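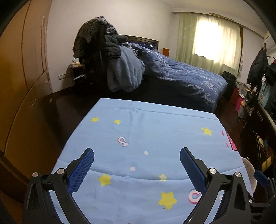

March 3, 2019

I have never trusted a tablecloth in a bedroom. Tablecloths belong where there is soup. But the table has been in the bedroom since August, the top of it is ugly, and after I complained about it enough times I was told to either sand it or cover it. I covered it.

The cloth is light blue with yellow stars and a bit of pink at one side, and yes, it was meant for a kid. I bought it anyway. The grown-up ones from Restel were 39 dollars and came in three shades of oatmeal. I don't know who decided that adults only want to look at oatmeal. Mine came out of a bin at Turley and I've stopped being embarrassed about it.

What I want to talk about is creases, and the amount of nonsense that has been written about getting rid of them.

The package says "falls flat in minutes." I unfolded it, shook it out, laid it down and gave it a lot more than minutes. There was still a crease running along near the far edge, with a little pinched spot in it. So I went looking for advice, which was my first mistake. One page had 885 comments under it, nearly all of them from people arguing about vinegar. I don't see what vinegar is supposed to do to a fold. I tried it. The room smelled like pickles and the fold stayed where it was.

Then there's the spray. Muro makes one that "relaxes the fibers." I paid for the small bottle and sprayed half the cloth so I'd have something to compare it with. If there was a difference between the two halves, I couldn't find it, and I looked at it in daylight and again with the lamp on. Maybe my fibers were already relaxed. The bottle is under the sink now with the other bottles.
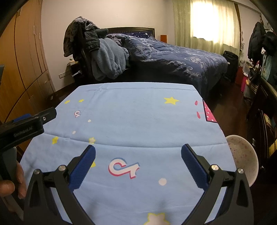 The advice I was most doubtful about was to leave it alone and just smooth it with your hands, from the middle out, whenever you walk by. It sounded like something a person says when they don't own an iron. I do own an iron, a Caruso, and I was all set to use it until I read the care label, which has the little iron with the X through it. I suppose it's the print. I'm not going to test that one.

So hands it is. I give it a pass in the morning when I make the bed and another one if I happen to be putting something down. After 22 days I would say it's better, though I'd also say I want it to be better, and those two are hard to tell apart. Pull out one wrinkle and a longer one shows up across the middle. I have pushed the same curve from one side of the table to the other and back.

Somebody is going to tell me to hang it in the shower with the hot water running. I've read that one too. I pay for my hot water.

A few things I will admit. The table looks less sad. The stars are cheerful on a gray morning, and I didn't expect to care about that. It has also made me stricter about what gets dumped there, because a pile of mail looks worse on stars than it did on bare tabletop.

Next I have to do something about the curtains, which are also creased.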